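Teaching by hand vs. teleop for cup pickup, what are you all using?
Forum: Hobby Arms > Learning from Demonstration

fudatix_fan
Posted Monday
Finally got my wrist camera streaming and I'm having way too much fun! The task is simple: pick up a plastic cup, set it down on the other side of the mat. I've recorded 26 demos by grabbing the arm and moving it myself (gravity comp on, foot pedal to start and stop). Should I keep going like this or build a leader arm and teleoperate? The Trosetti kit looks great but it's a weekend of printing.

mossy_gearbox
Build the leader arm! I did 50 demos by hand-guiding and my own knuckles were in half of them. The policy loved my knuckles. With teleop you only see what the robot sees, and your demos get better fast.

Alcides Brandão
I'll disagree with mossy a little. Hand-guiding is wonderful for contact. You feel the finger touch the rim, and you feel the cup start to tip. With a cheap leader arm you get none of that. Stand behind the elbow, hold the forearm and keep your hands out of the camera's view.

What I'd look at first is the approach. On a white cup seen from above, the inside and the rim are nearly the same brightness, so depth is hard to judge, even for a person driving from the wrist view alone.

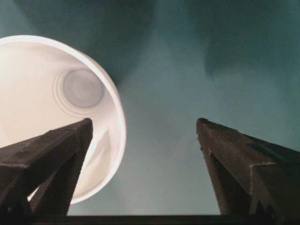

So I slow way down for the last bit, every single demo, and I always line up from the same side before closing. Once that works I start varying where the cup sits.

mossy_gearbox
Same side every time? That's how you get a policy that panics when the cup moves two inches. I vary from demo one.

Alcides Brandão
Vary the cup, sure, but keep the strategy the same! Mixing two ways of grabbing it in a small set gave me an arm that hovered in between and closed on air.

trutwood_tom
Both of you are right depending on the count, I think. Rocha's old thread had a set of 3,000 with every grasp style thrown in and it was fine. At 26, pick one.

fudatix_fan
OK this is great, thank you! Tried 6 new ones tonight from behind the elbow with the slow finish, and the playback is so much smoother. Still printing the leader arm though, I can't resist. Does anyone have the gripper trigger STL that fits smaller hands?

mossy_gearbox
Yes! Sending it over. Print it at 50 percent infill or the hinge snaps.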